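**Keeping the Maha Shivaratri fast when you work shifts?**

**tealight_30** - 21 Feb 2022

So I've done the fast every year since I was a teenager, but this is my first one on nights at Tendex and I'm a bit stuck. My gran always said no grain, no salt, fruit and milk only, and stay up till morning. Staying up I can manage! It's the lifting on an empty stomach I'm worried about.
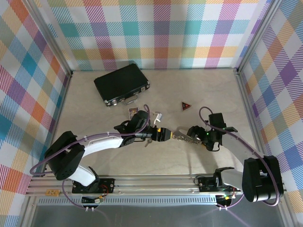
**nowicki** replied:

Gran's rules are gran's rules, but plenty of families take sabudana and potatoes with rock salt and still call it a proper fast. Ours does. Eat before you start and don't be a hero.

**bel_leaf**

Sorry, I don't agree. If you're having a plate of fried potatoes at midnight, what have you given up? Water and fruit, one day a year, is hardly a lot to ask.

**nowicki**

I've seen someone faint in the queue at the Talivska mandir, and there were almost 700 of us in there. I'd sooner have the potatoes.

**tealight_30**

Oh no, I didn't mean to start a row :) I do like the idea of keeping it strict, but I drive home after as well, 30 miles. Has anyone done the four pujas on their breaks? I've got a little brass lingam I could bring, or just say the mantra quietly.

**bel_leaf**

Saying it quietly is fine, I do that on the bus. 108 times if you can, and a mala in your pocket helps you keep your place. And all right, if you're driving, have some milk and dates. I wouldn't want you going off the road.

**moth_1159**

The Mindness app has a bell you can set for each quarter of the night - I used it last year with one earphone in. Turn the adverts off first.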